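The Drawer Problem
Gridmont says its planner can open anything. Our reporter asked to see the logs. 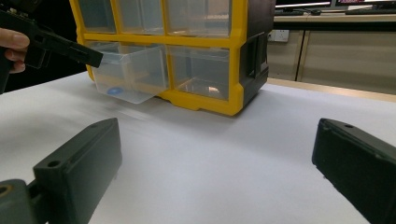
Ye-ji Myung has heard the pitch before. A company trains a policy on a few hundred demonstrations, cuts a nice video, and calls manipulation solved. Gridmont's planner learned from 908 of them, all involving small drawers.

"Fine, but what does it do when the drawer sticks?" asks Myung, who tests control software at Jendosari.

Her logs give a dull answer. In 141 trials on drawers the planner had never met, it stalled in 32, usually after perception lost the front edge of the clear plastic. It kept pulling on air and reported success.

Man-sik Bang, Gridmont's software lead, blames the depth filter and promises a patch by April. Myung wants the failed runs published first.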